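**Re: white bench in the Hultdale unit – is it a table or a shelf with ambitions?**

**koppel_kate** wrote:

Back from the hardware store with nothing, as usual. To recap for those who skipped page 2: I want to take the white top out of the small kitchen and put a proper counter in. Ülle says the top is fine and I am the problem. We agreed to settle it here like adults.

**ulle_j** wrote:

I said the top is fine and you have too much stuff on it. Wipe it down, put one bowl on it, look at it for a week. I did that at my place and stopped shopping for counters.

**droton37** wrote:

One bowl is a lifestyle. Where does the toaster go?

**ulle_j** wrote:

In the cupboard, where toasters go to think.

**koppel_kate** wrote:

Fine. Pink bowl, white top, wall behind it. Tell me that doesn't look like a dentist's.

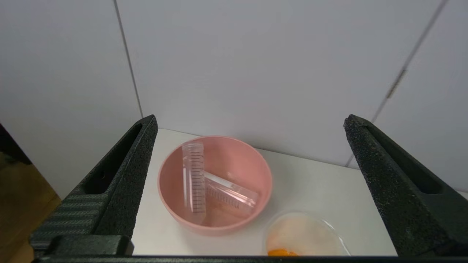 Hultdale Shared Kitchens – Fixtures & Furniture Group

**ulle_j** wrote:

I like it. The pink does all the work and the wall keeps quiet. I wouldn't touch a thing.

**sfchuang** wrote:

Shu-fen here, I did the panels in two of the other units. Before anybody orders a counter, look at the seam on the right. There's a hinge on it. If that panel opens, a deeper counter with a backsplash is going to block it, and then you own a very expensive wall.

**koppel_kate** wrote:

I have lived with that hinge since April and assumed it was decorative.

**sfchuang** wrote:

It's a hinge, Kate.

**droton37** wrote:

Disagree with Shu-fen on the backsplash. You can run a low one and stop it short of the seam. I did it with a Liker kit and it came out fine.

**sfchuang** wrote:

I've seen yours. You stopped short of the seam and then filled the gap with caulk, and the caulk went over the seam.

**droton37** wrote:

It came out fine *to look at*.

**old_spatula** wrote:

What's the brown wood on the left? If that's staying, a white counter is going to fight with it. I'd do the whole run in wood and forget the white.

**koppel_kate** wrote:

Staying. It predates me and possibly the building.

**old_spatula** wrote:

Then wood. Oil it twice a year and never let anyone put a wet pan on it.

**ulle_j** wrote:

In a shared kitchen. Good luck with the pans.

**koppel_kate** wrote:

The quote for wood was $802, by the way, and $700 for the white one without fitting. For that money I could buy a great many bowls.

**ulle_j** wrote:

You see it now.

**koppel_kate** wrote:

I see a delay. Going to try the panel tonight and find out what's behind it – if it's pipes, the counter is off and you can all gloat.

**droton37** wrote:

Move the bowl first.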